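Foro municipal de Lerlow – Participación y ciudad
Tema: ¿Sirven para algo las jornadas de innovación urbana?

ribera_norte escribió:
El jueves 20 de junio de 2024 estuve en la jornada sobre ciudades e innovación que organizó el ayuntamiento en el antiguo mercado. Abro el hilo porque salí con dudas y quiero saber qué pensáis los que fuisteis, o los que visteis la grabación.

La primera mesa trató de cómo sostener los proyectos cuando cambia el gobierno de arriba y se retrasan las transferencias. Siobhán Mulcahy, que lleva la oficina de vivienda de Plekcombe, explicó que ellos reservan una parte del presupuesto propio para no depender de una sola convocatoria. La segunda fue sobre transporte y me pareció bastante más floja.

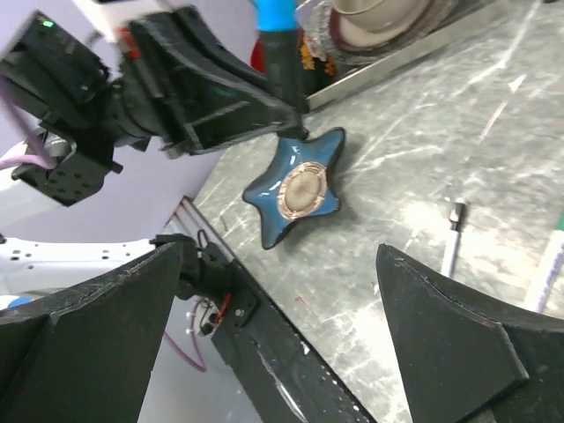 Grupo de Trabajo de Política Urbana – Asociación Vecinal de Lerlow

Pongo la firma del grupo porque el resumen lo llevaré a la próxima reunión, pero las opiniones son mías. Mi duda principal es el seguimiento. En febrero ya hubo un encuentro parecido y se anunció un documento de compromisos que yo no he visto publicado en ninguna parte. Si alguien lo tiene, que lo cuelgue.

tomillar escribió:
Yo fui a la de febrero y el documento existe, pero es un borrador de dos páginas que se repartió en papel. Lo pedí después por registro y me contestaron que estaba «en revisión». Sigo esperando.

De la jornada del jueves vi solo la grabación. Lo de Plekcombe me interesó, aunque no creo que se pueda copiar aquí tal cual. Ellos cobran una tasa por vivienda vacía y Lerlow la retiró en el mandato anterior.

contable_jubilado escribió:
Discrepo con los dos. Una jornada no es un pleno y no tiene por qué acabar en compromisos. Sirve para que los técnicos de varios municipios se conozcan y luego se llamen por teléfono. El convenio de autobuses con Lornthorpe salió de una conversación de pasillo en un acto así, y ahora lo usa todo el mundo.

Otra cosa es lo que cuesta. Eso sí habría que publicarlo.

ribera_norte escribió:
El convenio con Lornthorpe lo firmaron después de que los vecinos del barrio del canal llevaran años pidiéndolo, con firmas y con escritos. Puede que el pasillo ayudara, no lo sé. Pero si solo contamos la parte del pasillo, parece que la presión vecinal no hizo nada.

Sobre el coste estoy de acuerdo. En el portal de transparencia figura el alquiler de las sillas y el sonido, pero no los viajes de los ponentes. Tampoco sale quién paga el catering, y se dijo en la presentación que había un patrocinador. 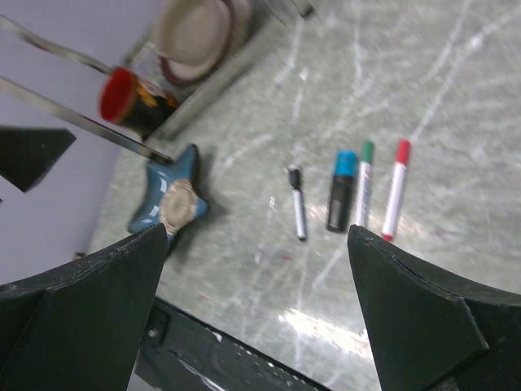

También eché en falta tiempo para preguntas. Había 73 personas inscritas según la hoja de la entrada y el turno abierto fue de cinco minutos. Hablaron dos asistentes y uno de ellos era concejal. Si el acto se llama participativo, el reparto del tiempo tendría que notarse.

mjl_lerlow escribió:
A mí me tocó quedarme con la mano levantada. Quería preguntar a Talha Janjua por los datos del programa de alquiler, porque dio el porcentaje de contratos firmados y no dijo cuántos siguen en vigor. Le escribí al correo que puso en pantalla y me respondió al día siguiente con bastante detalle. Resumo: los que siguen son la mayoría, pero no tienen la cifra separada por barrios. La quieren sacar en el próximo informe.

Lo digo porque se critica mucho a los ponentes y en este caso el hombre contestó.

tomillar escribió:
¿Puedes pegar aquí la respuesta, si a él no le importa? A varios nos vendría bien, sobre todo la parte de los barrios.

mjl_lerlow escribió:
Le pregunto y os digo.

contable_jubilado escribió:
Vuelvo a lo del tiempo de preguntas. He organizado actos de este tipo y el turno abierto casi siempre se come el retraso de las mesas. Se arregla poniéndolo al principio de cada bloque, con preguntas enviadas antes por escrito. Queda menos espontáneo – eso lo admito – pero se contestan más.

ribera_norte escribió:
Por escrito me vale como complemento. Como sustituto, no. Quien filtra las preguntas decide de qué se habla, y aquí las filtraría el mismo departamento que organiza.

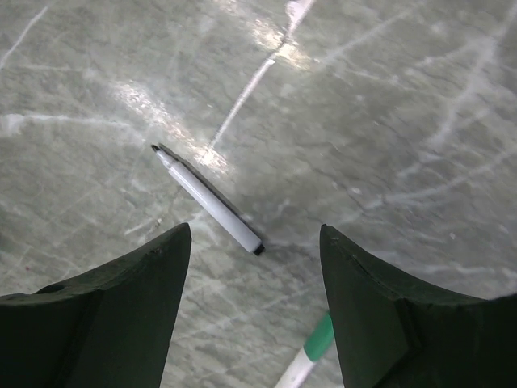 De momento, lo que voy a proponer en la reunión del grupo es pedir por registro el borrador de febrero y las facturas de las dos jornadas, todo en el mismo escrito. Si alguien quiere firmarlo a título individual, que me mande un privado con nombre y apellidos.

contable_jubilado escribió:
Firmo lo de las facturas. Lo del borrador no, porque un borrador es un borrador y no me parece serio exigirlo.

tomillar escribió:
Firmo las dos cosas. Si se reparte en papel en un acto público, ya no es un documento interno.

contable_jubilado escribió:
En eso no nos vamos a poner de acuerdo. Haced dos escritos y así firma cada uno lo que quiera.

ribera_norte escribió:
Vale, dos escritos. Los redacto y los cuelgo en este mismo hilo antes de presentarlos.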